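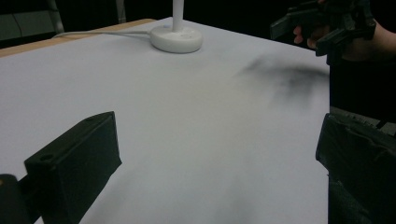

Hi again, Asabe Ajayi here from the faculty appointments office, adding to ticket 2036 because the portal is still being weird. When I open the record for our new dean, Danjuma Sani, Gasura shows him as "acting" even though the letter was approved and his term start is filled in! I've been at this so long that I moved over to the big white-topped table, the one with the round white base and pole standing on it, just to spread my paperwork out. Anyway, what I tried: logged out, cleared the browser, switched to the other browser, logged back in. Same thing every time.

Then I tried to change the title by hand (I know, I know) and got error 500 when I hit Save. Did it again and got the same page, so I stopped before I broke something.
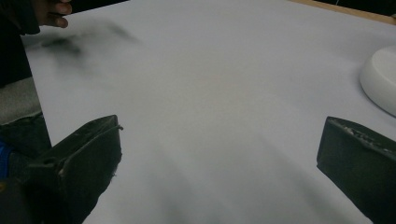
White tabletop, 28 March 2025

Update: Oluwaseun Ibrahim from your help desk called me back, very patient guy. He had me open the history tab and there are 2 appointment lines for Dr. Sani, the old acting one and the new one, and the old one has no end date. So Gasura just picks the first line it finds, I guess? I don't have the rights to close it. Oluwaseun passed it to Ayodele Odukoya, and she says the sync takes 60 minutes once the date is in.

Can you leave this open until I've checked the public staff page too? It still lists him under Wike campus with his old title, and he's asked me about it already. Thanks so much!

Status: waiting on Ayodele Odukoya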